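Tablet update diary, late, kitchen table

Should be in bed. Writing this down while I remember what order things went in, because last time I didnt and had to do it all twice.
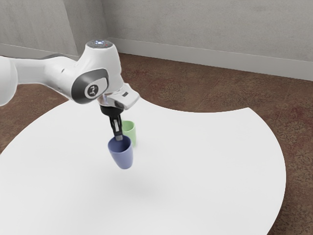 Don't touch it until the point release, Ashton Hollis wrote under my last entry, the first one always eats the batteries and they never admit it till a fortnight later. Fair enough Ashton. Read that at ten past six with the download already at 37 per cent. Could have cancelled. Didn't.

So. Zalov 7 on the old tablet, the Bolger, the one with the chipped corner. Came up this arvo with a little orange dot on the settings cog. I'd been waiting for it since the beta people started going on about split view. Plan was to do the tablet first, leave the phone a week, see what broke. Good plan. Lasted until dinner.

Order of events, as best I can do it:

Charged to full. Backup to the laptop, cable not wifi, wifi backup hangs on this one every time. Backup said done. Checked it was done, opened the folder, dates looked right. Deleted two podcasts and the whole offline map of Tasmania, which I downloaded for the December trip and never opened once. Still said not enough space. Deleted the other podcasts. Off it went.

Download was fine. Then "preparing". Preparing is the bit I hate. No bar, no number, just the ring going round. Made toast. Fed the dog. Ring still going. Hanne Norðdahl rang in the middle about the car seats and I had her on speaker and kept tapping the screen to stop it sleeping, which probably does nothing at all but I did it anyway for the whole call. She has already updated hers. Naturally. Says the new keyboard is "bouncy" and she turned it off in the first minute. I forgot to ask where. Must ask where.

Then restart. Logo. Black. Logo again. Black for so long I went and got the laptop out and started reading about recovery mode, got as far as hold both buttons, and it came up by itself with the hello screen in eleven languages. Heart rate back down.

Things that are different, first hour:

Lock screen clock is enormous. You can shrink it but only to medium. Why only medium.

Notifications stack up from the bottom now. Swiped the wrong way at least a dozen times and sent them all off to wherever they go. Missed one from Kiri about the netball roster and only found it because she texted as well. Sorry Kiri.

Split view is good. Properly good. Recipe on one side, shopping list on the other, drag a line across and it goes in. Did four lines just for the fun of it, now have paprika on the list twice. On the old version you could sort of do it but it would forget the second app the minute you looked away.

Brightness slider is behind a second swipe. Dont like it. I use that fifty times a day and it used to be right there.

Font in Mail is thinner. Or my eyes. Put it up one notch and now the subject lines all wrap. Put it back. Put it up again. Left it up.

Things broken:

The Minow app. Opens, shows the little fish, shuts. Every time. That's the one with all the swimming times in it, three seasons of Ruby-Lee's times, so a small panic there. Logged in through the browser and they're all in the account, thank goodness, but no charts. Wrote to their support. Got the auto answer. There's a page on their site with known problems and Zalov 7 isn't on it yet, so either it's just me or I'm first.

Bluetooth speaker in the laundry, the Hilleck. Sees it, says connected, no sound. Forgot it and paired again, no sound. Turned the speaker off at the wall and on again, sound. So that one might be the speaker. Not putting it on the list of sins yet.

Old printer. Haven't dared.

Right, the phone. I know what I said. But the tablet was sitting there working, mostly, and half the new stuff only does anything if both are on the same version. The shared clipboard thing, copy on one and paste on the other. Have wanted that for years, I email myself links like it's 1999. So at half eight I plugged the phone in as well. Skipped the big backup as it does its own overnight. Ashton please don't comment on that.

Phone was much quicker. Newer I suppose. Preparing took as long as a shower and washing my hair. Came up first go.

Shared clipboard: works. Copied an address on the phone, pasted on the tablet, there it was. Did it again with a photo, nothing. Did it with a smaller photo, fine. So there's a size it won't go over and it doesn't tell you, it pastes whatever you had before. Pasted a dentist's address into the group chat where the photo of the cake was meant to go. Angus replied with a tooth. Quick as a flash, that man.

Battery. Right. Ashton's point. Tablet off the charger at 100 when it finished installing, and it was warm on the back, and an hour later 81. That is not good. But everything I've read says it reindexes all the photos the first night and you shouldn't judge until it's had a full charge and a sleep. I've heard that every single year and some years it's been true. Will write down tomorrow's number at the same time, same sort of use, and then we'll see. If it's rubbish I will say so here and Ashton can have his parade.

Storage is another one. Had to clear so much to get it on and I assumed it would give it back after, as the installer gets thrown away. It gave back some. Then took a bit more for "system data" which is a category that means we're not telling you. Map of Tasmania will not be going back on.

Privacy things. It asked me on setup, three screens in a row, all with the big friendly button being yes. I was tired and pressed yes on the first. Went back after and found it, it's under Settings, General, then right down the bottom, "Improve suggestions". Off. Also the photos thing had turned location back on, which I had off before, I'm certain I had it off. Off again. Worth going through all of them after a big update, takes ten mins, I never used to and then one year found the calendar had been sharing with an app I'd deleted.

Password manager wanted the master password, the long one, and I had it wrong twice and then right. Cold sweat. It's written on paper in the usual spot and I still don't know how I got it wrong reading straight off the paper. Capital letter probaly.

Also the alarms. CHECK THE ALARMS. Tablet had kept all mine but switched the weekday one to a new sound, "Meadow", which is so soft I would sleep through it and then through lunch. Changed back to the horrible one. It's in a folder called Classic now. I'm old enough that my alarm is in a folder called Classic.

Mum's tablet – same model as mine, older battery. She'll get the orange dot too and she will press it, she presses everything. Must ring in the morning and tell her to wait. Or turn off automatic on hers when I'm over, and do it with her one afternoon with a cup of tea. If the lock screen changes on her with no warning I'll get the phone call. Last time it was the call about the icons going round instead of square and that went for most of an afternoon.

Bit more playing about before I gave up for the night. The new notes app does tick boxes that sink to the bottom when you tick them. Lovely. Also does handwriting into text, tried it with my finger, wrote "milk bread stamps" and got "mick bread stamps". Near enough. Tried again slower and got it right. With a proper pen it might be useful, but I'm not buying the pen. I've looked at the pen. Not buying it.

Widgets have all gone rounder and there's a gap now between the rows which means one less row fits. Weather had to move to the second page. Put it back on the first and kicked the calculator off. Then needed the calculator.

To do tomorrow, written down so I don't lie there thinking of it:

Battery number, morning and then after tea.
Ring Mum before she's up and about.
Ask Hanne about the bouncy keyboard, it's driving me mad already, every letter jumps.
Minow support, see if there's a human.
Try the printer. Have the old laptop ready in case, Kiri needs the roster on paper.
Proper phone backup, cable, no excuses.

Twenty to twelve. Tablet's at 74 and I've only been typing on it. Plugged in now, face down so the giant clock doesn't light up the room. Bed.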